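The Arm That Opens the Fridge

I've been writing about kitchen gadgets for years, and I still wasn't ready for how much of robotics comes down to cables. I spent a long day with the small crew at Totgate, whose helper robot goes by the name Nudex, and I figured I'd be writing about clever software. Wrong! Most of my notes are about screws, slack and one very stubborn refrigerator door.

The fridge is stainless steel, and it's a terror. Shiny metal throws back blurry reflections of the floor and whatever else is nearby, so the crew spends a lot of setup time teaching Nudex where the door really is. They bring the gripper in low, near the dark seam between the upper and lower doors, and then they stop and look. And look some more.

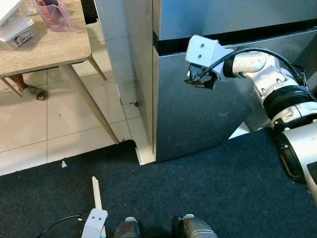

What gets worn out first is the cable on the arm. It has to loop loosely enough to let the wrist turn all the way and tightly enough that it won't snag on a handle, and there's maybe a finger's width between those two (I tried it myself and got it wrong both ways). The crew checks it every 500 door pulls and replaces it at 3000, whether it looks tired or not. The old ones go in a drawer marked Driltumham, after the town where the first one snapped in front of a room full of buyers. Ouch.

The gripper fingers get more love than I give my good knives. They're wiped down every morning, then the screws on the housing get a quarter turn with a tiny driver. Too tight and the thin metal parts bind up. Too loose and you hear a tick when the fingers close - once you've heard it, you can't stop hearing it.

Calibration is the slow part. They use a program called Kozma that walks the arm through 4 test poses and gives you an error score for each one. On my day the third pose kept failing, so they loosened the mount, nudged it, tightened it and ran the whole thing over. By the time it passed, the log for that one arm was up to 398 entries, and I had eaten far too many snacks. The table fills up fast in a place like this, with water bottles, foam boxes and somebody's phone out while the program runs. 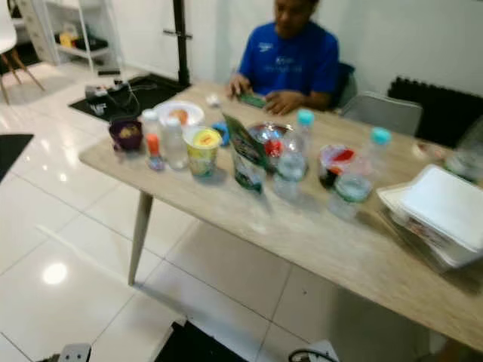

If You Get One at Home

Keep the cable loop where you can see it, and take a picture of it on day one so you know how it's supposed to hang. Wipe the fingers with a dry cloth. And run the test poses again any time the robot or the fridge gets moved, even a little - I bumped the base with my hip and we had to start from the first pose.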